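机の明かりを組み直す:手元の影と仲良くする手順

更新:1月 カテゴリー:家の中のこと

夜に家計簿をつけていて、数字の6と8が見分けられなくなったら、原因は三つ考えられます。老眼か、字が汚いか、明かりが悪いかです。このページで面倒を見られるのは三つ目だけなので、残りの二つは各自でお願いします。

以下は、自宅の机まわりの照明を半日で組み直す手順です。電気工事はしません。壁に穴も開けません。賃貸の方も、壁に穴を開けたことを家族にまだ黙っている方も、安心して読み進めてください。

用意するもの

・デスクライト1台(首が動くもの)
・できれば間接照明用の小さなランプ1台
・電球(口金のサイズを確認してから買うこと。私は二度間違えました)
・メジャー
・マスキングテープ
・白いコピー用紙1枚
・普段その机で使っている道具

最後の項目を省く人が多いのですが、何も置かずに調整した照明は、道具を並べた途端に使いものにならなくなります。ペン立てもマグカップも、いつもの位置に戻してから始めてください。

手順1 今の影を調べる

日が落ちてから、いつも通りに部屋の照明だけをつけて座ります。利き手にペンを持ち、字を書く姿勢を取ります。ここで背筋を伸ばさないこと。普段が猫背なら猫背のまま測ります。姿勢のよい自分のために照明を整えても、その人はめったに机に来ません。

コピー用紙を手元に置いて、紙の上に落ちる影の位置を見ます。天井の照明が背中側にあると、自分の頭が堂々と紙の真ん中に居座っているはずです。影の濃いところの四隅にマスキングテープを小さく貼っておくと、あとで比べられます。

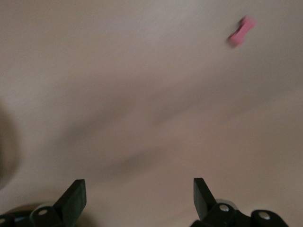
ベージュの面を斜めに横切る、縁のぼやけた影。右上はピンクの小物。

影には縁のくっきりしたものと、どこで終わるのか判然としないものがあります。縁がくっきりしているときは、光源が小さいか、遠いか、その両方です。裸電球が一つだけぶら下がった部屋がその典型で、取調室の雰囲気が好きな方以外にはおすすめしません。ぼやけた影のほうが目には楽ですが、楽だからといって暗いままでいいわけではないので、そこは次の手順で直します。

手順2 ライトの位置を決める

右利きなら左の奥、左利きなら右の奥。教科書通りの答えで、珍しく教科書が正しい例です。ペンを持つ手の反対側から光が来れば、手の影は字を書いていない側へ逃げてくれます。

高さは、紙の面から笠の下端まで40センチあたりから試します。メジャーで測ってもいいし、肘から指先までの長さで代用しても構いません。低すぎると紙の一か所だけがまぶしくなり、高すぎると電球が直接目に入ります。座ったまま正面を向いて、電球そのものが見えたら失敗です。笠を手前に傾けるか、アームを下げてください。

私が使っているのはMundwoodというクランプ式のライトで、アームの長さは60センチあります。買った当時は2128円でした。値段なりに関節がゆるく、一時間に一度くらいの割合でお辞儀をします。礼儀正しいのは結構ですが、校正の最中に頭を下げられても困るので、関節のねじに薄いゴムのワッシャーを一枚かませました。以来、だいぶ横柄になって助かっています。

手順3 部屋の明かりを消さない

デスクライトを手に入れた人は、ほぼ例外なく部屋を真っ暗にして手元だけ照らしたがります。文豪の気分は味わえますが、明るい紙から暗い壁に目をやるたびに瞳孔が働かされ、30分もすると文豪どころではなくなります。

天井の照明は残し、調光できるなら少し落とします。調光できない場合は、机の奥の壁に向けて小さなランプを一つ置きます。壁で跳ね返った光が広がって、手元の影の濃いところを薄めてくれます。私はAltauという卵型のランプを本棚の端に載せています。説明書には「癒やしの時間を演出」とありましたが、確定申告の時期に癒やされた記憶はありません。

手順4 電球の色をそろえる

天井が昼白色、デスクライトが電球色という組み合わせは、どちらの光も相手のせいで変な色に見えます。紙の左半分が青白く、右半分が黄ばんで見えたら、まずこれを疑ってください。そろえるなら、読み書きが中心の机は昼白色か温白色、夜にしか使わない机は電球色寄りが無難です。

パッケージに書いてある「Ra」の数字も見ておきます。色の見え方の目安で、編み物や模型の塗装をする人は90以上を選ぶと、翌朝になってから毛糸の色違いに気づく悲劇を減らせます。家計簿だけなら80台でも足ります。赤字はどんな電球の下でも赤く見えます。

手順5 天板の照り返しを確かめる
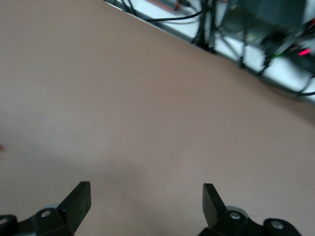
照明の調整で最後まで残るのが、天板の問題です。つやのある濃い色の天板は電球をそのまま映し込み、ライトをどこへ動かしても光の点がついてきます。真っ白でつやのある天板はもっと厄介で、紙との境目まで溶けてしまいます。その点、ここに写っているような、つやのない落ち着いたベージュの天板は光をおとなしく受け止めてくれるので、影が落ちても輪郭がやわらかく、縁の向こうが白っぽくても机の端を見失いません。買い替えろとまでは言いませんから、手持ちの天板が光る方は、つや消しのデスクマットを一枚敷いてください。透明のマットは見た目こそ控えめですが、あれは要するに薄い鏡です。

確かめ方は簡単で、コピー用紙をどけて、手元の天板に電球の形が映っているかを見ます。映っていたら、頭を左右に少し振ってみて、消える角度を探します。頭を動かして消えるなら、同じ分だけライトを反対に動かせば座ったまま消せます。家族に見られると説明が面倒な動作なので、手早く済ませましょう。

手順6 比べて、やめる

最初に貼ったマスキングテープの位置と、今の影の位置を見比べます。テープの囲みの中で字が普通に読めれば終わりです。影を完全に消そうとしないでください。ライトを三台、四台と増やしていくと、影は確かに薄くなりますが、かわりにコードが増え、机の下で足に絡みつきます。私は一度それで椅子ごと後ろへ下がれなくなりました。

テープは一週間以内にはがします。ひと夏放っておくと、はがしたあとにのりが残り、今度はその掃除のやり方を検索することになります。

よくあるつまずき

ライトがちらつく
調光機能のあるスイッチに、調光非対応の電球をつけていませんか。箱の裏に小さく書いてあります。どうしてあんなに小さい字なのかは、明るい机で読んでも分かりません。

クランプが天板に挟まらない
天板の裏に補強の桟があると、口が閉まりません。桟のない側に移すか、置き型の台座に替えます。厚手の雑誌を挟んで無理に締めると、しばらくは立っています。しばらくは、です。

画面に光が映る
パソコンを使う机では、ライトを画面より手前に出さないのが基本です。それでも映るなら、画面の角度を少し下げます。画面の上に載せる細長いライトも出ていて、Sondanoという製品を試しましたが、手元は明るくなったものの、奥に置いた書類は闇に沈みました。書類を見なくて済むという利点はあります。

左利きの家族と共用している
あきらめて、首が左右に大きく振れるライトを中央の奥に置きます。使うたびに向きを変えることになりますが、向きを戻さなかったのが誰なのかは一目で分かります。

読者からのお便り

Wilfredo Dela Peñaさんから、窓のそばの机では昼間どうすればいいのかという質問をいただきました。窓も大きな照明だと思って、利き手と反対側に来るように机を置くのがいちばんです。窓に向かって座ると明るいのは確かですが、まぶしいうえに、隣の家の猫と目が合って仕事になりません。薄手のカーテンを一枚引くと光が広がり、影の縁もやわらぎます。

Ivan Mykhailiukさんからは、手順1で猫背のまま測ったところ、額がライトの笠に当たるようになったとのご報告です。笠を10センチ上げてください。それでも当たる場合は、椅子の高さのほうを疑ってみてください。椅子と机の高さの合わせ方は別のページに書いています。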